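From the trimming tables

October was a busy month for the people who cut parts off runners. The order for the small beige pieces came in at 3,000, to go to the Paredes shop for their drawer kits, and we agreed to have them cut, bagged and weighed before the end of the month. We sent out 2,759 in the first delivery and the rest followed with the next van. Thank you to everyone who took an extra table.

For readers who have only joined us this year, the work goes like this. The parts come to us from the moulders at Comex still joined to their runners, which are the branching stems that carry the plastic into the mould. Each part hangs on by a thin neck. We cut the neck with scissors, let the part fall into a bag and put the bare runner to one side. There is no machine for it at our end, and for an order this size there doesn't need to be.

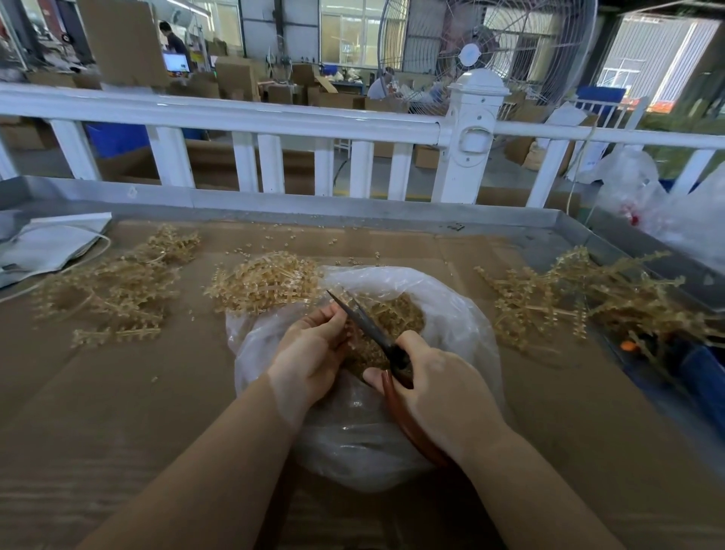 What happens to the runners once the parts are off? They go back to Comex in sacks, where they are ground up and used again for parts that don't have to be a matching colour. Please keep tape, paper and floor sweepings out of the sacks. One came back to us in the summer with a tea bag in it.

A few notes on setting up, as some tables have been run differently from others and it makes the checking harder.

Cover the whole table with cardboard before you start. Flat sheets are best, and the big Wiven cartons by the goods door are the right size when opened out. The cardboard stops the parts sliding about and it saves the table top from the points of the scissors. Change it when it gets torn, as crumbs of plastic work their way into the holes and then turn up in the next job.

Put the bag in the middle with its mouth pulled wide open, so that you can cut straight over it. It takes a minute to get it to stay open and some people fold the top edge down, which helps. If you cut to one side and sweep the parts in afterwards you will sweep the scraps in as well, and somebody has to pick them out again. Floarea Nistor spent most of a morning doing that with one bag and has asked me to mention it.

Keep the runners in piles you can reach without standing up. Where the piles go is up to you. Left-handed people will want them the other way round from everybody else. They do tangle, and pulling hard only snaps the stems, so lift one end and shake it gently until it comes free.

Cut close to the part but don't dig into it. A short stub will pass. A nick in the part will not, and Paredes send those back. If a runner is awkward, snip it into shorter lengths first and then hold a small bunch at a time, with your fingers well behind the blades.

On scissors, we have bought new ones from Gellus with longer handles, and they are in the cupboard next to the scales. The old pairs are still fine for tape and string but they have gone too loose for this work. If yours start to chew at the plastic — you will feel it before you see it — put them in the tray marked for sharpening and take another pair.

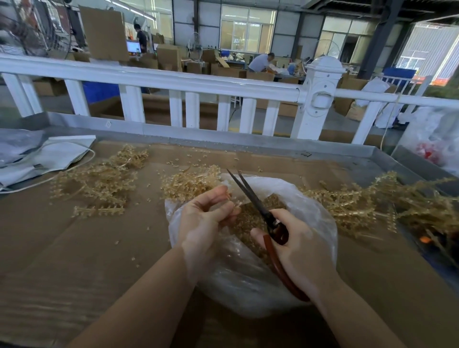 Small bits on the cardboard are to be expected, and you don't need to stop for them. Clear them at the end of each bag. Lift the bag out first and tie it, move the piles off, then fold the cardboard up at the sides and tip the scraps into the runner sack. Any good parts that have missed the bag should be picked out by hand before you tip.

Bags are weighed at 800 parts. Please don't try to judge it by eye, as a crumpled bag can look full well before it is. Write the weight and your initials on the label and leave the bag on the bottom shelf, not on the floor by the door, where one was nearly taken out with the rubbish.

There have been some sore thumbs. Change over after an hour if you can, either to weighing or to labels, and tell whoever is running the room if your hand is still aching the next day. We have more than 3 jobs waiting that don't involve cutting at all, so there is always something else to do.

The next lot from Comex is the same part in a darker shade. It must be kept on separate tables from the beige, with fresh cardboard and new bags. Names for the November tables go on the sheet by the kettle.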